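Teaching Puka to put a lid on a box
Project report, Selina Fankhauser
Jun 1, 2025

My half of the project was the demonstrations, so this report is mostly about sitting at a table and doing the same small job over and over with a gripper in each hand.
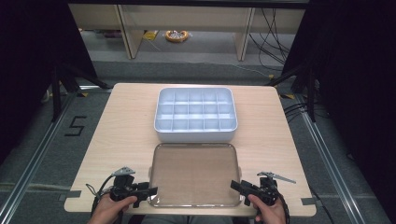
How I ended up with this task

Puka is our two-armed robot, and the plan back in December was to have it sort screws. Benedikt Prantl (my project partner, he did all the training side) talked me out of it after one afternoon of dropped screws. We went for the compartment tray instead: fifteen little cells, a clear lid about the same size as the tray, lid starts flat on the table in front. Pick up the lid with both grippers, lift, line it up, press down. Easy, I thought!

First we tried remote control with a pair of joysticks. I was hopeless at it. Two arms, two sticks, and my left hand kept doing what my right hand should have done – one attempt took me nearly four minutes and the lid still went on crooked. With the hand-held grippers I could just do the job myself, using my own arms, and the recording gets turned into arm movements for Puka later on.

Getting the demonstrations

I kept 399 in the end. I threw away quite a lot more than I'd like to admit, mainly from the first week when I was still going too fast. Benedikt would look at a batch and send me a message saying "slower please" and nothing else.

Things I changed as I went along:

I stopped regripping. If I fumbled the lid I scrapped that go and started again.

I put the lid down at slightly different angles each time, because my first batch was so tidy that Puka only coped with a tidy lid.

I paused for a moment before pressing down. It felt silly but it helped Benedikt find the end of each go.

The lid being see-through was a pain for the training, by the way. Benedikt has a whole section on that in his report so I'll leave it to him.

How Puka did

We ran 12 tests with the final version. Puka got the lid fully on in seven of them. In three it had one side down and the other sticking up, and in the last two it missed the edge and pushed the lid across the table (I did shout at it). If I had another month I'd record a lot more goes with the lid starting further off to one side.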